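A Small Town Gets Its Screen Back

Apr 4, 2025

The Holell in Wimthorpe closed in November with a leaking roof and a projector that had been failing for two winters. It reopens this month with a short season of films, a repaired roof and the same seats.

The season runs for 13 nights. It mixes older features with newer documentaries, plus 5 programs of shorts made within a day's drive of the theater. Tickets are sold at the door and at the hardware store in Zudthorpe, which has handled advance sales for the theater for as long as most people can remember. There is no online booking. The owners looked into it and decided the fees were too high for a house this size.

Wimthorpe has 900 residents, and on a good night before the closure a fair share of them were in the building. Others drove over from Zudthorpe, where the last movie house became a carpet showroom and then a parking lot. The nearest multiplex is an hour away on a road that gets bad in the snow, so for one winter a lot of people in the valley simply didn't go to the movies.

The roof came first. Water had been getting in above the left side of the balcony, and the plaster underneath had to come down before anyone could see how far the rot went. It went further than the first estimate allowed for. Reinholz, the building firm that took the job, replaced the decking over the balcony and left the old ceiling medallion in place, held up with new framing. From the main floor the repair doesn't show. From the balcony you can find the line where the new plaster starts if you look for it.

The projector was a simpler decision. The old digital unit could be fixed, but the parts cost nearly as much as a used replacement, and a theater in the next state was selling one. It is brighter than the old one and a good deal quieter, which matters in the back rows, where the fan noise used to carry through the booth wall. The 35mm projector is still up there too. It works, and it will be used for four of the evening shows.

The opening feature is a black-and-white comedy set on a ferry, chosen because it was the last title advertised before the doors closed and never got its screening. The poster stayed in the case out front all winter. After that the schedule leans toward family pictures on the early shows and slower, stranger things at night. One late program is made up entirely of silent shorts with a piano player from Zudthorpe, who will be working without sheet music.

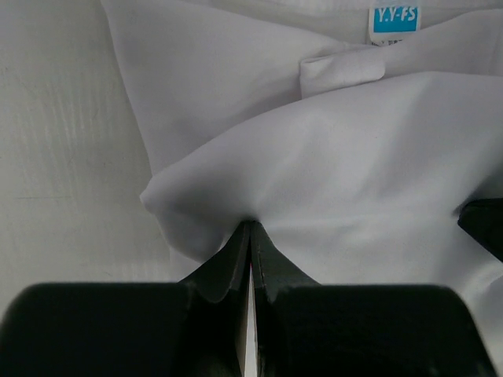 The local shorts are likely to draw the biggest crowds. Most run under ten minutes. There is a film about a feed mill, another about a high school wrestling team on the bus home, and a cartoon drawn on the backs of old seed invoices. The filmmakers get in free and may bring one guest, and each program ends with a short question session from the stage.

Concessions are back at last year's prices. Popcorn is made in the lobby and sold in two sizes. Coffee is new this season, at the request of the late-show regulars.

Doors open half an hour before each screening. The balcony will be open for evening shows only until the new handrail is inspected. Parking is behind the building and along Mill Street, and the side entrance has a ramp. The full schedule is posted in the front window of the Holell and beside the register at the hardware store.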